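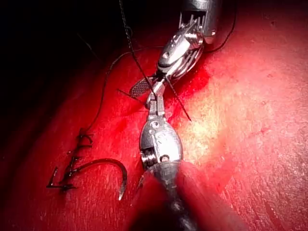
Two instruments and a length of black suture, seen close up over the tissue.

About Jastemen

We look after the small parts of surgical robots — the wrists, the jaws, the cables and pulleys that do the close work — and we have been doing it from our shop in Rullport long enough to have made a mistake or two of our own.

The one we still talk about happened in January a few years back. A grip cable we had fitted lost its tension partway through a practice session at Tanabe, and one jaw stopped closing all the way. The thread kept slipping, and the surgeon stopped and changed tools. No patient was involved, but we called back all 34 instruments from that batch, and Toshiko Sakai, our founder, drove over to collect the first ones herself.

Two of them had the same badly seated cable. Since then every instrument goes through 200 grip cycles on the bench before it leaves us, and Toshiko Fujimoto, who runs testing, signs each record by hand. If a tool of yours ever feels wrong, please stop using it and give us a call, even if it's something small.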